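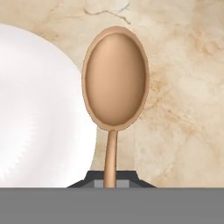 Stemska Kitchen Words

A word list of names for cooking and eating tools, collected from family recipe cards and handwritten household notebooks in the Stemska valley. Compiled by Katherine Ñahui.

What is in it

Each row is one spelling of one word as it was found on a page. Spellings were not corrected. If a writer used two spellings on the same card, both have a row.

The files

words.csv - the main list
sources.csv - one row per notebook or card box
notes.txt - longer remarks on single words, in no special order

Columns in words.csv

word - the spelling as written
gloss - a short meaning in English
source_id - matches sources.csv
page - page or card number, blank if the source has none
sure - 2 if the reading is clear, 1 if it is a guess, 0 if only part of the word can be read

The file is UTF-8 and comma separated. Glosses that contain a comma are in double quotes. Some spreadsheet programs will break the letter ñ on import unless you set the encoding by hand.

Sources

Material came from 9 households, 5 in Eltwood and 4 in Ulard. The Eltwood notebooks are mostly bound and have page numbers. The Ulard material is mostly loose cards, and the order they were in when scanned may not be the order they were kept in. Scans are not part of this release. The families agreed to the words being shared but not the pages.

Known problems

Words for ladle and dipper overlap a lot, and the glosses for them are not consistent between the two towns. Source U3 has water damage, so many of its rows have sure = 1. Verbs were left out of the first pass and later added for stirring and scraping only. Please don't use the list to say a word was missing from a town - it may just not have come up in a recipe.

Changes

January: merged duplicate rows in E2, fixed page numbers in E5, added notes.txt.

Use

Free to copy and change with credit. Cite as: Ñahui, Stemska Kitchen Words. Corrections are welcome, with the source_id and page if you have them.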